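# Chapter 7: What "Natural" Means on a Fabric Label

Off-white cloth has a reputation for honesty. Shoppers tend to read the color as proof that little was done to it. 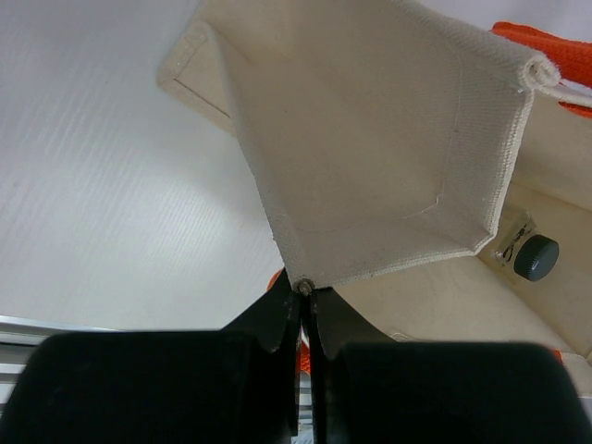
## 7.1 A word with very little behind it

Pick up a plain cream shopping bag and you will probably find the word "natural" somewhere near it, on a tag, a shelf card, or a web page. Ask what the word promises and the answers drift. One seller means the fiber came from a plant. Another means the cloth was never dyed. A third means only that the color is a pale tan, and would happily use the same word for a polyester curtain.

These are three separate claims. The first is about where the fiber started. The second is about what happened in the mill. The third is about how the cloth looks under a shop light. A fabric can pass one test and fail the others, and much of this chapter is spent pulling them apart.

Consider the second claim. Cotton as it comes off the loom usually carries *sizing*, a coating of starch or a synthetic substitute put on the warp yarns so they survive weaving. It may also hold waxes, bits of seed coat, and machine oil. Cloth in this state is called *greige* (say "gray"). Very little of it is sold to the public untouched. It may be washed, scoured, singed, pressed, or treated to control shrinkage, and some of it is bleached and then tinted back to a cream shade because buyers expect cream. None of that is scandalous. It does mean that a color tells you almost nothing about a process.

## 7.2 The Prondwood tote

Prondwood, a maker of bags and aprons, sold a canvas tote for several years under the line "nothing added, nothing taken away." The firm bought its cloth from a mill called Harahap, which bought yarn from several spinners and did its own finishing.

Reece Haslam, a textile student, wrote to Prondwood and asked a simple question: was the cloth washed before it was cut? The reply said that the canvas was "left in its natural state." He wrote again and asked about shrinkage treatment. The second reply included the mill's finishing sheet, which listed desizing, scouring, and a softener.

So something had been added, and something had been taken away. Prondwood had not set out to fool anybody, as far as the letters show. Its staff had repeated a phrase from an older catalog, and the catalog writer had apparently got it from a sales sheet. A claim that gets copied often enough starts to look like a fact with many sources. Count the sources again and there may be only one, or none.

Prondwood's defenders could point to a customer survey. Of 354 buyers who answered, 214 said the bag felt "more natural" than others they owned. Before you put any weight on this, ask what was being measured. The survey went out with a card that used the word "natural" twice. It also went only to people who had bought the bag and kept it. Feeling is a fair thing to study, but a feeling about a label cannot stand in for a record of what was done in the mill.

## 7.3 Tests you can trust, and some you shouldn't

Many guides recommend the burn test: hold a match to a loose thread and note the smell. Cotton smells like burning paper, the guides say, and polyester melts into a hard bead. For pure fibers this works fairly well. For blends it is far less useful, and a finish on the yarn can change both the flame and the ash. It also says nothing about dye or bleach.

The water drop test has a similar problem. A drop that beads up may point to leftover wax, or it may point to a water-repellent finish applied later. The same result fits two opposite histories. Ridwan Ngau's teaching notes, which we draw on in Section 7.5, put the water drop under "hints" and leave it out of "evidence" altogether. We think that is the right place for it.

Microscopes do better with fiber type. Iodine will show up starch sizing as a dark blue stain, although it misses most synthetic sizes. For finishes in general, you need either a proper lab or the mill's paperwork, and the paperwork is only as good as whoever filled it in.

## Before you read on

1. Find a fabric item described as "natural," "pure," or "raw." Write down which of the three claims in Section 7.1 the seller seems to be making.
2. What document would settle the matter? Who would hold it?
3. Look again at the Prondwood survey. Rewrite its main question so that the wording doesn't hand people the answer.

Keep your notes from item 2. You will need them for the Fosora and Tima labels in Section 7.4.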